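HENECK TO OFFER TUNCER TABLEWARE GLAZE IN MATTE FINISH

8/31/19

Heneck, a supplier of ceramic glazes to small and mid-size potteries, will add a matte version of its Tuncer glaze line in the coming quarter. The new version is sold as a dry powder in 5 kg bags and is mixed with water on site. It replaces the Pandine series, which will stay in stock until current supplies run out.

Tuncer Matte matures at the same kiln setting as the gloss version, so potteries that fire both can load them together. Heneck ran 218 test firings before release. Pieces were checked for pinholes, crawling and color shift between the top and bottom shelves.
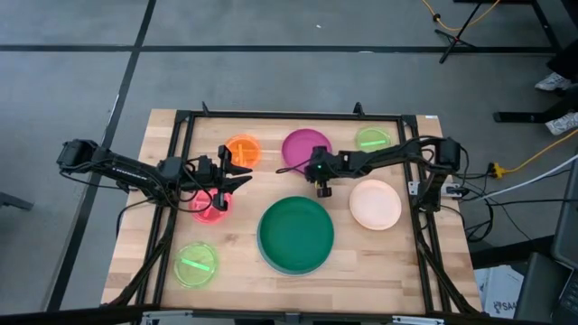 Bowls and plates in several colors on a butcher-block table.

"Most of our buyers fire mixed loads," said Godfrey Ogola, technical manager at Heneck. "They asked for a matte surface that did not need its own schedule. The recipe took longer than planned, mainly in the darker shades, where the first batches marked too easily under cutlery."

Application is by dipping or spraying. Brushing is not advised on flat ware wider than a hand span. Mixed glaze keeps for up to 90 days in a sealed bucket and should be sieved again before use.

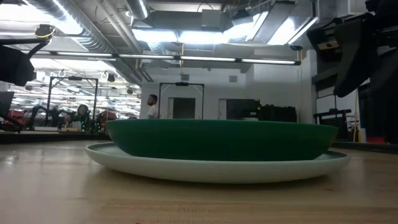 Orders will be handled by Grostix, which also supplies the matching wax resist. The catalog number for the sample set is 3699. Safety sheets and firing notes ship with each order.

Trade contact: Tatu Massawe, Grostix order desk.

Recent releases
Pandine series: final stock list
Grostix extends weekday order hours
Changes to Heneck bag labels
Sieve sizes for dipping glazes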